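Does a Size Medium Mean Anything? Waist Sizes in Second-Hand Trousers
Project report, Fashion Retail and Textiles, second year
14 November 2018

How I got started

I buy nearly all my trousers second-hand and I send back far too many of them. Last winter I ordered three pairs of wool trousers from three different sellers on Clasar, all sold as the same waist, and when I laid them on the bed the biggest would have gone round me with room for a cushion. The smallest I couldn't do up at all. So when we were told to pick a project on "a problem in clothing retail" I already had mine hanging over the back of a chair!

My question was simple. If a pair of second-hand trousers says a size on the label, how close is that to what a tape measure says? And do the people selling them online tell you enough to get round the problem?

My tutor's first comment was that this was two projects, and that was fair. I kept both anyway, but I've made the second one smaller than I'd planned.

What I already knew and what I had to look up

Waist sizes on men's trousers are usually given in inches, and you'd think an inch is an inch. Women's sizes are numbers that don't stand for any part of the body, and then there's S, M and L, where every label draws the line in its own place. Older clothes are another matter again. A dress size from decades ago often comes up much smaller than the same number now, and any vintage seller will warn you about it.

What I hadn't thought about before the reading was that there are different ways to measure a waist on a garment. You can lay the trousers flat, measure across the top edge and double it. You can pull the front and back waistbands level first, or leave the front dipped the way it hangs. On a curved waistband those give you two different answers, and I got more than an inch between them on one of my own pairs. Then there's elastic, where you can measure it relaxed or stretched, and sellers hardly ever say which.

I settled on one way and stuck to it: flat on a table, fastened, front and back level, measured edge to edge across the top, doubled. For elastic I took it relaxed. I wrote this on a card and kept it with the tape so that I couldn't drift.

Part one: measuring

Prernik is a second-hand clothes shop in Vetutlow, up the hill from the bus station, and they very kindly let me use the back table on quiet mornings. I measured 28 pairs there. I'd have liked more, but stock moves, and I also had to put everything back on the right rail with the right ticket, which took longer than the measuring.

I picked the pairs by going along the rail and taking every third one, men's and women's both, and leaving out anything with no size label. I did cheat once. The third one along was a pair of waterproof overtrousers and I skipped to the next, as I didn't think anybody would count them as trousers for this purpose. I'm putting it in here so that it's on the record.

For each pair I wrote down the label size, the maker, what the cloth was (from the care label if it still had one), whether there was elastic or stretch in it, whether it had been altered, and the waist. I measured each waist twice with a gap in between, without looking at the first number. Where the two didn't match I did a third and took the middle one. That happened mostly with soft jersey, which is horrible to measure because it moves under the tape.

The men's pairs were the easiest to compare because the label claims to be a number of inches. Most of them came out bigger than the label. A few were spot on, all of them formal trousers in plain wool, and the furthest out were casual cotton ones with a washed finish. Two pairs were smaller than the label. One of those had clearly been taken in at the back seam (the stitching was in a different thread), and the other I can't explain. It may have shrunk.

The women's pairs couldn't be compared in the same way, so I lined them up by label size and looked at the spread within each size. It was wide. In the size I had most of, the largest waist was bigger than the smallest waist two sizes up. I had to check that against the tickets again because I thought I'd swapped them.

There were four pairs by Goossens in the lot, which was handy, as it let me see whether one maker is at least the same from one pair to the next. Three of them were very near each other. The fourth looked a good deal older, with a different style of label sewn in at the side, and it was tighter than the rest. Four pairs is hardly anything to go on, but if I did this again I'd do a whole project on one maker over the years. I think it would be more interesting than what I did!

Part two: listings

For the online part I saved listings for second-hand trousers from Clasar. I collected 1,089 to begin with, over two weeks, using the same search each evening and saving whatever was newest. When I went through them properly a lot had to go. There were the same pairs listed twice, bundles of several pairs in one listing, children's clothes that had ended up in the wrong section, and quite a few that turned out to be skirts. I was left with 844 that I could use.

I sorted these by what the seller told you about the waist:

Label size only
Label size plus some comment, such as "comes up small"
A waist measurement with no word on how it was taken
A waist measurement with the method given
Nothing at all

Label size only was the biggest group by a long way. The comments group was more useful than I'd expected, and some sellers go to a lot of trouble. I liked the ones who say what they themselves normally wear and how the trousers fit on them, because you can work backwards from that. The group giving both a number and a method was the smallest, even smaller than the group giving nothing. Nearly all of those were people selling older clothes, who I suppose have had enough things sent back to learn.

One problem I ran into was "waist 32". Is that the label or did somebody measure it? There's no telling. At first I put these in the measurement group, then halfway through I changed my mind and moved them all to label size only unless the listing also gave a leg or a rise. It meant going back over two evenings' work. I should have tried my groups out on a small batch first, and I'd been told to do exactly that, so there we are.

Part three: the questionnaire

I gave out a short questionnaire on paper at college and got 40 back. It asked whether people bought second-hand trousers online, whether they knew their own waist in inches or centimetres, and what they did when something didn't fit.

Fewer than half could write down their waist measurement without going to check. Lots of people knew a label size and put that in the box for the measurement. This made me feel a bit kinder towards the sellers -- if the buyer doesn't know their waist in inches, a careful measurement isn't going to help them much.

On what they did when things didn't fit, the most common answer was "kept it and didn't wear it". Sending it back came second. Selling it on again came third, and I do wonder how many pairs are just going round and round like that with the same label size copied across each time.

The question about alterations didn't work. I'd asked "Would you alter it?" and people ticked yes when they meant they'd like to be able to. I've left it out of the results.

What I think it shows

Label sizes are a poor guide to the waist of second-hand trousers. With the men's pairs the error mostly runs one way, so a buyer could allow for it. With the women's pairs it runs both ways and you can't. Most sellers in my sample gave the label size and stopped there.

I'd like Clasar to have a box for the flat waist measurement, with a little drawing next to it showing where the tape goes. It wouldn't have to be compulsory. Sellers copy each other, and I think if some filled it in then others would too. At Prernik I noticed that plenty of customers held trousers up against themselves and put them back without trying them on, so a measured waist on the paper ticket might help in the shop as well. I've offered to do the tickets for a month in December and they've said yes, so I may have something to add for the presentation.

Weak points

My sample from the shop is small and all from one place, and the stock leans towards office wear. I did all the measuring myself, so if I've got a habit of pulling the tape tight it's in every number. The listings come from two weeks in autumn, when people sell off summer clothes, so there was a lot of linen in there. And I only looked at waists. Hips and thighs are where most of my own trousers go wrong, and I've left them alone completely because I couldn't find a way of measuring a thigh that gave me the same answer twice.

What I'd keep the same

The card with the method on it. Also measuring twice -- it was dull, but it caught four mistakes where I'd misread the tape, and one where I'd forgotten to double the number and had a grown man's trousers down as a waist of seventeen inches.

The full table of measurements and a blank copy of the questionnaire are in the folder handed in with this report.

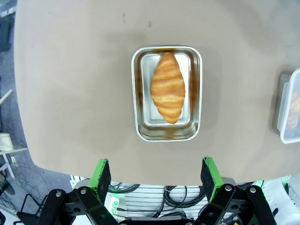
Croissant in a stainless steel tray, seen from above.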